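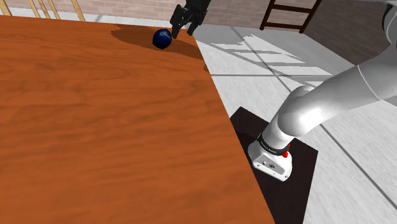 Romaniuk Hard Wax Oil, 2772 Clear Satin - one year on a dining table

I bought a tin of this last June to redo our dining table and said I would write it up once it had been through a full year of meals. The short version is that I would buy it again, but I would put it on differently, and I would not use it near a stove.

The table is an old one that came from my wife's aunt in Sudville. It had a thick varnish on it that had gone cloudy at one end and was flaking at the other. I stripped it back to bare wood with a random orbit sander, going up through the grits and stopping at 150. The tin says to stop there. I was tempted to go finer and I'm glad I didn't, because I tried a finer grit on the underside of a spare leaf and the oil hardly soaked in at all. It sat on top and stayed tacky for days.

What you get

The number 2772 is the color code for clear satin. There is also a matte and a gloss, and a few tinted ones I have not tried. It comes in a squat tin with a press-on lid that you pry up with a screwdriver. The lid bent the second time I opened it and has not sealed well since. I ended up moving the leftovers into a glass jar filled close to the top, and they are still liquid a year later. What I left in the tin had a skin on it inside a month.

There is no applicator in the box. I used a white nylon pad for the first coat and a lint-free rag for the second. The pad was easier. Foam brushes leave bubbles and I would skip them.

Putting it on

Stir it, don't shake it. There is a layer of thick stuff at the bottom that takes a good few minutes to mix in, and that is what gives you the satin. If you don't stir enough the first coat comes out shiny and the last of the tin comes out dull. I have seen people complain online about uneven sheen and I would guess this is the cause most of the time.

You pour out a small amount, spread it thin with the grain, wait 15 minutes, and wipe off everything that has not gone in. I can't stress the wiping enough. On my first coat I left it a bit heavy along one long side, thinking more would be better there. That side dried with a rubbery feel and I had to scrub it with mineral spirits and start it over.

The tin says two coats. I did two, with a full night between them, and a light rub with a gray pad before the second. The room was kept at normal house temperature with a window open. The smell is strong on the first day, weaker on the second, and gone to my nose by the end of the week. My wife could still smell it after that when she had her face close to it.

Lay the used rags out flat outdoors until they are stiff. Oil rags left in a pile can heat up and catch fire. The warning is on the tin but in very small print.

How it looks

"Clear" is a stretch. It darkens bare wood a good deal, the same as wiping it with a wet cloth, and it brings out any orange or red that is already there. I like this. Anyone who wants pale wood to stay pale should look at something else. Test it on the underside first, as the sample chips in the store were on a much lighter wood than most people have at home.

The sheen is low and even. You can see the window in it from a low angle but it does not glare. Compared with the old varnish it feels like wood when you put your hand on it.

A year of use

We eat at this table twice a day and the kids do homework on it. Water has not been a problem. Glasses left out overnight leave a faint ring that fades by the next afternoon. Red wine wiped up in the evening left nothing. Coffee was fine too.

Heat is the weak point. A hot baking dish set down on a thin towel left a white patch that never went away by itself. I would use real trivets. I would also not put this on a counter next to a range, which the label says you can do.

Ballpoint pen dents the wood through the paper, but that is the wood and I don't hold it against the oil.

Permanent marker came off with a little mineral spirits, and took some of the sheen with it.

Fixing it

This is the reason to pick an oil over a varnish. I sanded the white patch by hand, just that spot, wiped on some oil from the jar, waited, and wiped it off. The next morning I could find the repair only because I knew where it was. With varnish I would have been doing the whole top again.

I plan to do one thin maintenance coat a year. The first one took me less than an hour, and most of that was clearing the table and waiting.

Compared with Vistis

Before this I used Vistis table oil on a bench. Vistis is cheaper and easier to find, and it goes on with less fuss because it is thinner. It also needed 4 coats to look like anything, and water spotted it within a few months. For a shelf or a picture frame I would still use Vistis. For a surface people eat on, the Romaniuk is worth the extra money.

Good points: easy to repair, nice feel, handles water well, one tin did the top and both leaves with some left over.

Bad points: poor lid, slow to stir, marks from heat, darker than the name says.

Updated to answer Lungile Visser, who wrote to ask about using it over old stain. I have not done it myself. The tin says bare wood only, and given how it behaved on the over-sanded leaf I would take that seriously and strip the piece first.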